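4.2 Keeping the simulated cell in calibration

Simulated cells are often described as free of maintenance. Our experience with the Derstead cell does not support this. The arm has no bearings to wear out, but its settings drift every time someone edits the scene, and the errors are harder to notice than a loose bolt. Itine, the toolkit we used, reports a cell as "valid" once all its files load. We found that label close to meaningless.

The first item we checked was the wrist camera mount. A small error in the mount angle moves the fingertips in the view, and a policy trained on the old view may then close beside the rim of a cup (Figure 3a). Peng, the supplied calibration script, corrects the offset from a single pose. We ran it at 70 poses and got answers that did not agree with each other, so we set the mount by hand and locked the file.

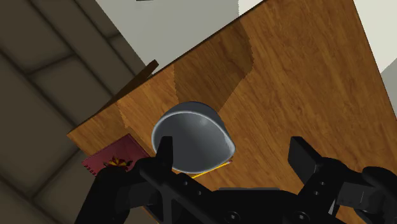
4.3 Contact settings and resets

Finger contact was the second source of trouble. The default friction value let thin-walled objects slide out of the grasp, and the usual remedy is to raise it until the success rate looks good. We doubt that this counts as a repair. With high friction, the gripper could lift a bowl by one edge in ways we would not expect from real hardware. We kept the default and shortened the physics time step, which cost us speed.

All contact checks were made from the side view as well as the wrist view, with the fingers over the rim of the bowl (Figure 3b). 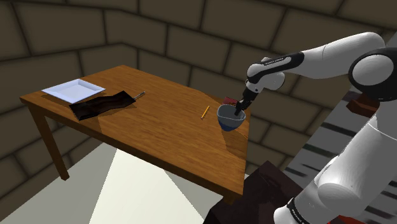

Resets need the same care. Of 572 resets logged in May, 3 left the arm with a joint error large enough to spoil the next trial, and Itine flagged none of them. Chepkoech Makokha added a test that compares joint angles with the stored home pose before each trial begins. It has run without complaint since then, though a quiet test proves little. The Andska scenes use the same reset code, and we have not yet checked them.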